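July 2022 - notebook, arm project, student group at Anitz

Picking this up from Fenna's page. She wrote that the simulated tray task was "basically done" in April. I have been through her logs and I don't agree, and I want the reasons written down before Joris puts the word "done" on the Droresach entry form.

The success number comes from 300 episodes, and all of them used the same tray pose and the same seed for the lighting. I reran her policy with the tray turned a little between episodes. It finished 11 out of 40. I then put the pose back exactly as she had it and it went straight back to looking clever. So what we have is a policy that knows one spot on one table.

Nele thinks it is a camera problem and wants to add a second view to the training set. Maybe. I'd like to see the wrist view used properly first. At the moment the wrist stream is downsampled so hard that I doubt the network gets anything from it except a rough sense of light and dark. Femke is checking the resize step, which was copied from last year's Cuypers code with no comments in it at all.

Other things that bother me:

The shadows. They are big and they move with the arm. If the policy is keying on the arm's own shadow it will look fine in the sim and fall apart on the bench. Cheap test: turn shadows off, same pose, same seed, run 40. If the score drops, we have our answer. Not done yet.

The room. Aurelia spent a long time on furniture and wall finishes. It looks nice. I have seen no evidence that any of it helps, and we have never trained with it stripped out to compare.

Gripper friction. Value is a guess from somebody's forum post. Joris says it is "close enough." Close to what? We haven't measured the real pads.

Room view and gripper view, same setup:

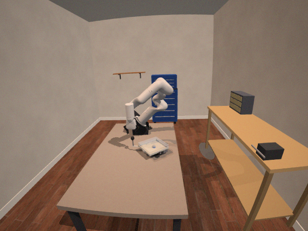
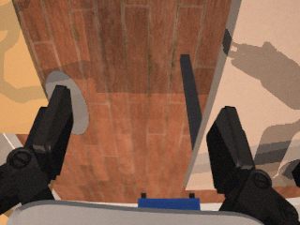

Flindanau's team had the same argument last season, according to Nele, and ended up randomizing everything at once. Then they couldn't tell which change had helped. I'd rather go one at a time even if it is slow. Order I am proposing: tray pose, then shadows, then friction. 3 seeds for each, no fewer, and whoever runs it writes the seed down HERE and not in a chat message.

Fenna disagrees about the seeds, says it eats the whole GPU allowance. She may be right about that - will ask what we have left.

Joris: please hold the form until the pose runs are in.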